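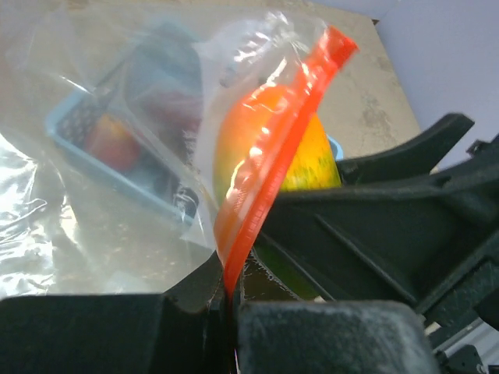
3.2 Storage of fruit in the home

Households in the study kept fruit in one of three ways: uncovered on a worktop, in a closed plastic bag, or in the fridge. Fig. 4 shows a mango in a clear zip-top bag. We asked each household to carry on as usual and to write down the day on which a fruit was eaten, cooked or thrown away. Of the 46 households that joined, 8 stopped keeping the diary before the end of November and were left out of the counts below.

Bagging was more common than we had expected from earlier work on bread and salad leaves (Skoryk and Adams). In the interviews, people who bagged fruit spoke mostly of flies and of smells passing to other food. Few of them mentioned ripening. One woman in Ukell kept a bag for each of her children so that there would be no arguing over who had eaten what.

Figure 4. Mango in a clear zip-top bag.

The diaries do not show that bagged fruit was wasted more often than fruit left out. They do show that it was eaten later. Koubek suggests that food which has been put away is forgotten more easily, and our interviews give some support to this, although people found it hard to say why they had left a fruit for so long. Shopping habits also matter. Households that bought from the market at Havlíček tended to buy several mangoes at once and then had more ripe fruit than they could use.

Weights were taken on kitchen scales lent to each household. Fruits under 200 g were entered as small and those over 700 g as large. Skins and stones were not counted as waste. Fruit given to neighbours was entered as eaten, which may make the waste figures slightly too low.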